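Fermín Herrera, posting notes on the Olholm tidy-up package for two-arm robots. We have the 300 tier on evaluation. Short posts, as I get to them.

Setup: Dostow's installer put the base software on without trouble. The arm calibration routine has 53 steps and no way to save partway. I ran it twice.

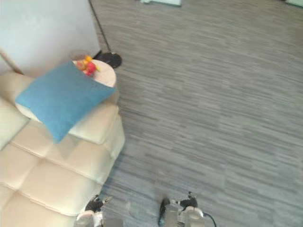
Olholm sells the package on soft goods, so I started with cushions. The manual asks for strong contrast between the item and what it lies on. Teal on cream leather is an easy case by that standard. The deep seams in the tufting are harder – the depth map treats them as edges, and the planner proposes grasps on the sofa itself.

Grasp proposals take almost 6 seconds each on the stock computer. Ernell's package, which we had in August, was faster but refused anything over three pounds. 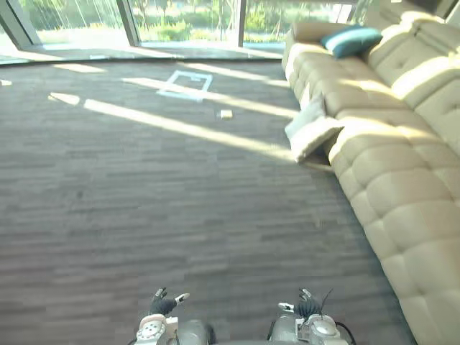
Last edited October 2024

Floor zones next. The manual wants the drop zone marked in tape, and light blue reads well on dark gray carpet. Direct sun is my concern, with one beam crossing the square. Olholm's spec sheet gives no limit for glare. I have asked support for one.

Pricing: the hand drivers are a separate license, billed through Espiritu. Read that page before you order.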